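Mikow Street Residents' Association
Minutes of the April meeting, held in the upstairs room at the Wenis Center

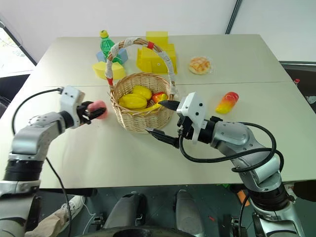
The meeting opened at 7:05 p.m. with 28 households represented. Minutes of the last meeting were approved with one correction: the broken streetlight is at the Jin Lane end, not the school end.

1. Parking
The city has replied to our letter about permit parking. It will run a survey of both sides of the street before deciding. Forms go to all 207 addresses and must be returned by mail. Several residents said the evening hours are the real problem and asked that this be put to the city in writing. Agreed.

2. Storm drains
The drain outside number 16 backed up again in heavy rain. The city cleared it in the fall but has not been back. The secretary will file a new request and post the reference number on the notice board. Residents are asked to keep leaves out of the gutter.

3. Gumus Bakery deliveries
Trucks are still arriving before 6 a.m. The owner has offered to move the first delivery to 6:30 on weekdays. Sunday deliveries would stay as they are. Accepted by a show of hands, 17 in favor. To be looked at again in two months.

4. Tree planting
Two maples on the north side are to come down. The city will pay for replacements but wants us to water them for the first two summers. A sign-up sheet was passed around. The choice of tree was put off until the city sends its list.

5. Other business
The shared ladder has not been returned. Whoever has it should leave it at the side door of the Center.

Dues are payable by the next meeting.

The meeting closed at 8:40 p.m.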